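What a Lid Is For: Looking at One Small Storage Box

Our class was asked to pick an everyday object and look at it longer than anyone would want to, and I picked a storage box with a yellow lid. I had my eye on a teapot first, but my partner pointed out that a box has fewer places to hide its secrets, and he was right about that.
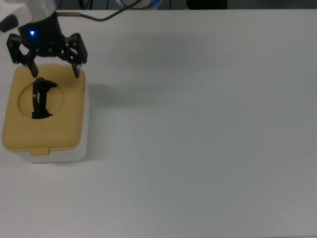

Adelino Mendes
Second-year student, Product Design

I should say what drew me to it. The bottom is white plastic that lets a little light through, and the lid is the color of good mustard. Together they look cheerful, like something you would leave out on a counter on purpose. My grandmother kept buttons in a tin you needed a butter knife to open, so I have always had strong feelings about lids!

This one snaps on, and it has a small latch tab that comes down over the edge of the base. I like a latch you can find without hunting for it. The lid hangs out a bit past the body as well, and the handle is a dark loop near the middle of the top.
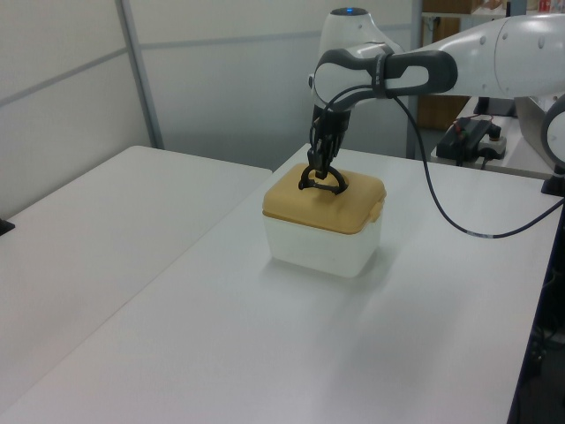 The handle

I spent more of May on the handle than on everything else put together -- my notebook shows it. A loop in the middle of a lid means you lift from the center, and a small box ought to hang level that way as long as the things inside are spread out evenly. Put all your batteries in one corner and I would expect it to tip.

It can also stand upright out of the round recess in the lid, like a little arch, and that is the way I like it best. It looks ready to be picked up.

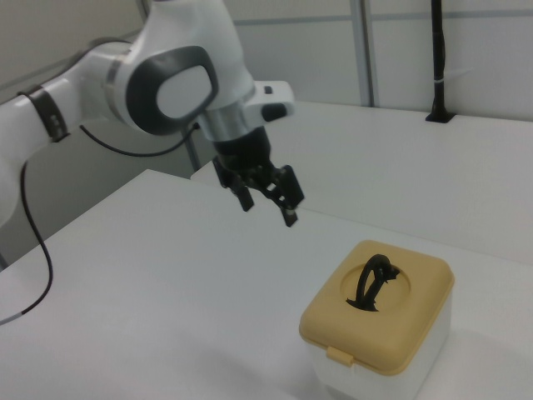

Anselmo Brito, my partner for the project, disagreed with me here and I promised to put his side in. He thinks a handle that stands up is a nuisance when you want to stack things, and he would sooner have a plain flat lid with 2 latches. We argued about it over a long lunch and ended up drawing both, his in pencil and mine in a felt pen that bled through to the next 30 pages.

The other thing I kept coming back to is the raised rim. It makes the top of the lid into a shallow tray, and I can imagine setting down a screw or an earring there for a minute.

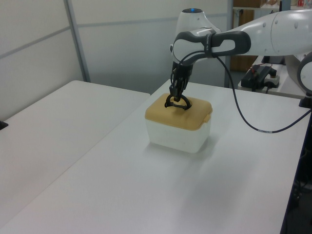

Figure 4. The storage box with its lid on and the clip at the side.

If I carried this further I would try a softer handle and a wider latch, and I would ask people with stiff fingers what they think of both. Anselmo wants to try his flat lid first, so we are starting with that one.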